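4 January 2019

The bus from Lirville to Tedberg used to run every 20 minutes. Since August it has run every hour, and the last one leaves at ten past six. I think the council made a mistake, and I think the way it counted passengers is to blame.

The case for the cut was a survey carried out over 14 days in the school holidays. It found 264 passengers on an average day, fewer than the year before. Of course it did. The sixth form was shut and half the offices in Tedberg were running on skeleton staff.

Parviz Zarei, who drove the route until the change, told me the early buses were always full in term time. Anyone who had stood at the Trisudach Road stop in November could have told the council the same.

The other argument is that people can drive. Many can. My neighbour Hye-jin Ji cannot, and her shift at the hospital ends at seven. She now pays for a taxi 2 nights a week and begs lifts for the others. That money was going to the bus company before -- it was simply a smaller sum.

A bus that comes once an hour is a bus you have to plan your day round. Miss it and you are late for work. People put up with that for a month or so, then they buy a car or change jobs, and the next survey shows fewer passengers still. Cárdenas lost its evening service this way, one timetable at a time.

I would put the old timetable back for a full year and count again, in term time and in the rain.
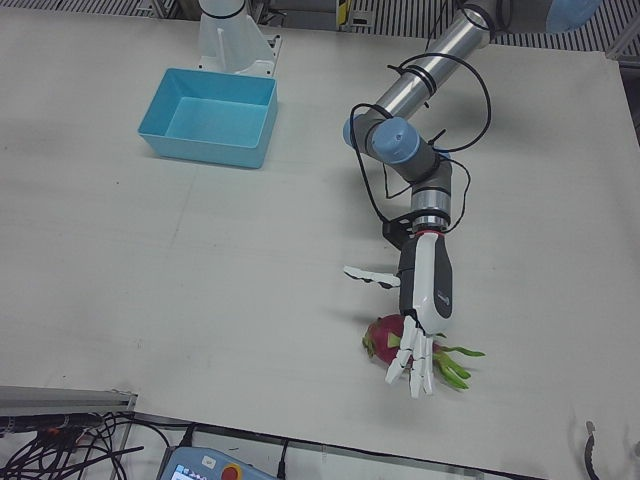 It would cost money, and I accept that the fare may have to go up to pay for it. Most of the people I have spoken to at the stop would rather pay a bit more for a bus that turns up.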